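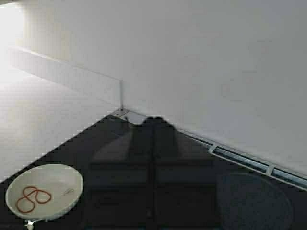
The New Scoreboard

The old scoreboard at Carkeck Field had twelve panels and you hung the numbers by hand, on hooks, standing on a plank. I did it for two summers in high school and I still have the scar on my thumb from the seventh inning of a game I couldn't tell you one other thing about. So when the Carkeck Herons announced they were getting a video board, I had feelings.

"You have feelings about a sign," said Nayeli Escobedo, who was general manager by then and signed my checks.

"It's not a sign, it's a scoreboard."

She handed me the manual. It was more than 200 pages long and I was going to learn it by opening night, which was 20 days off.

The thing came up from Morais on two flatbeds, and a crew from Arkard bolted it together out past left center while I sat in the press box with Do-yoon Hyun, their software guy, trying to make a baseball spin. Do-yoon was very patient. He ate sunflower seeds and said "other menu" a lot. By the second week I could make the baseball spin, I could make it catch fire, and I could put up a batting average if you gave me till the next batter.

Opening night we had 1,000 people, and for us that's a mob. Benedita Seixas sang the anthem. I put her name up there in letters as tall as my truck and she saw it in the middle of the rockets' red glare and just stopped — one beat, maybe two — and then came back in so loud the pigeons left the roof.

Things went fine until the fifth. Our shortstop doubled, I hit the button for DOUBLE, and what the whole park got was HAPPY BIRTHDAY ERMELINDA BRANDÃO with balloons. It stayed. I pushed everything. Do-yoon leaned over and pushed everything too. Down in section four a lady in a green visor stood up, turned around, and waved to all sides like she'd been elected.

"Is it even her birthday?" Nayeli said on the radio.

I checked the sheet. It was in November.

People sang anyway! Both dugouts, even the ump a little. The board wouldn't go back to the score for the rest of the inning, so Margarida Cunha, who's been running our PA since before I hung numbers, read it out after every batter. Three to two, folks. Still three to two.

After the game I walked out behind left center. They'd stacked the old board against the fence, and the hooks were still on it. I took the seven and put it in my truck. Then I went back up, and Do-yoon was still there with his seeds, and he said, "Other menu," and we started over from page one.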